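Panier ajouré blanc Lysenko, à deux poignées grises

Boutique > Rangement > Paniers et bacs

Alors voilà, je vous présente le panier dont je parle à tout le monde depuis des mois (mes clientes du vendredi pourront en témoigner, elles y ont droit à chaque fois !). Il s'appelle Lysenko, il est en plastique blanc, il est rectangulaire, et je n'ai jamais vendu un objet aussi simple avec autant de plaisir.

Je l'ai choisi au départ pour les peluches. Vous savez, celles qui traînent sous la table, derrière le canapé, et dont on retrouve une patte en passant l'aspirateur. J'avais essayé les sacs en toile (on ne voit rien, les enfants renversent tout pour trouver celle du fond), puis les coffres à couvercle, et puis j'ai fini par revenir au bon vieux panier ouvert. On attrape, on pose, c'est rangé. Celui-ci a des côtés ajourés, avec des fentes, et pour du textile j'y tiens beaucoup - l'air passe, on devine ce qu'il y a dedans, et ça reste léger à l'œil même quand il est plein.

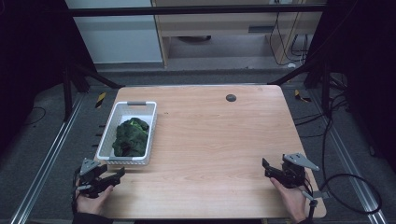

Le panier Lysenko sur notre table en bois clair, garni de vert foncé.

Les deux poignées sont grises. On me demande souvent si elles se voient beaucoup : un peu, oui, et moi j'aime bien ce petit contraste avec le blanc. J'ai une préférence toute bête pour les paniers qu'on peut tirer vers soi quand ils sont au fond d'une étagère, et avec une poignée du petit côté, on y arrive sans se contorsionner.

Côté contenance, je préfère vous parler d'usage. À la maison, j'y mets les peluches moyennes de ma fille, plus une petite couverture par-dessus quand il fait froid. Khrystyna Hrytsenko, qui tient la boutique de Stotdale avec moi, s'en sert pour les serviettes de bain, roulées et debout. Et une cliente m'a écrit en novembre qu'elle en avait pris 2 pour les bonnets et les écharpes de toute la famille, un par étage (j'ai trouvé l'idée tellement bonne que je l'ai copiée dès le lendemain).

Les mesures, pour celles et ceux qui ont une étagère précise en tête

Longueur : 46 cm, poignée comprise
Coloris : blanc, poignées grises
Matière : plastique
Forme : rectangulaire, côtés ajourés
Vendu à l'unité, sans couvercle

Mesurez bien votre niche avant de commander, et laissez un peu de jeu pour passer les doigts. J'ai eu un retour le mois dernier pour un petit centimètre, c'est vraiment dommage !

Et pour l'entretien ?

De l'eau tiède, un peu de savon, une éponge douce. Les fentes retiennent parfois des peluches (au sens de poussière de tissu, cette fois), surtout si vous y rangez des choses à poil long. Je passe une petite brosse à vaisselle dedans et c'est réglé. Évitez la paille de fer, elle marque le plastique et ça ne se rattrape pas.

La table, puisque vous me posez la question

Je reçois presque autant de messages sur la table que sur le panier, alors parlons-en. C'est la Cevia, plateau clair, angles légèrement arrondis, structure en métal foncé. Le veinage est très fin, il ondule par endroits, avec des lignes qui se resserrent et puis repartent tranquillement à plat. La finition est mate, et je trouve que toutes les couleurs ressortent bien dessus, même un vert très sombre comme celui des peluches. Il y a aussi un petit passe-câble rond gris foncé dans le plateau, pratique si vous y posez une lampe ou un ordinateur le soir, une fois les jouets partis.

Roksolana Melnychuk, de l'atelier Jakdale, nous la prépare sur commande. Comptez quelque 41 jours de délai, parfois moins quand l'atelier est calme. Elle a sa propre fiche dans le rayon Mobilier, avec les dimensions complètes.
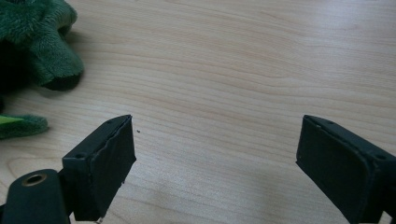 Livraison et retours

Le panier part de Stotdale, bien calé dans son carton. La table voyage à part, donc si vous prenez les deux, vous recevrez deux colis à des dates différentes - ne vous inquiétez pas en voyant arriver le panier tout seul ! Le port est offert à partir de 200 euros d'achat, tous rayons confondus.

Si le panier ne convient pas, renvoyez-le propre et dans son emballage. Un petit mot avec votre numéro de commande m'aide beaucoup, surtout en période de fêtes où les cartons s'empilent jusque dans mon bureau.

On peut aussi venir le voir à la boutique. Je suis là le vendredi après-midi, Khrystyna le reste de la semaine, et il y en a toujours un de sorti en rayon.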